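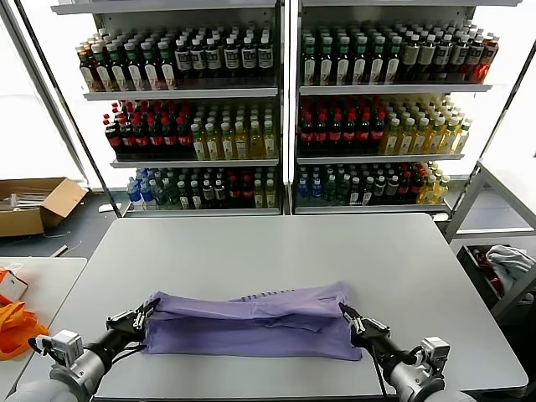 by Corinne Tasker

July, a little after 9 p.m.

Washed everything today, sheets first, then towels, then the rags from under the sink. It got up to 80 by noon and the line was full twice. The second load was dry before I had finished lunch.

Folding took longer than the washing. I still fold the long pieces in half lengthwise the way my grandmother did, and the top layer still never lies flat. The linen closet in this house dates from 1921 and the shelves are too shallow for modern towels, so the big ones have to go in sideways.

Drove over to Chisholm at four for clothespins. The hardware store only had the plastic kind. Bought a bag anyway, and a new mop head, and came back by way of Drullow to skip the roadwork. They have one lane open at the bridge and a long wait for it.

The water bill came. We used some 1000 gallons more than last month. I put that down to the tomatoes, but I want to check the outside faucet in the morning before it gets hot.

Still to do: iron the pillowcases, and sew the hem on the blue curtain.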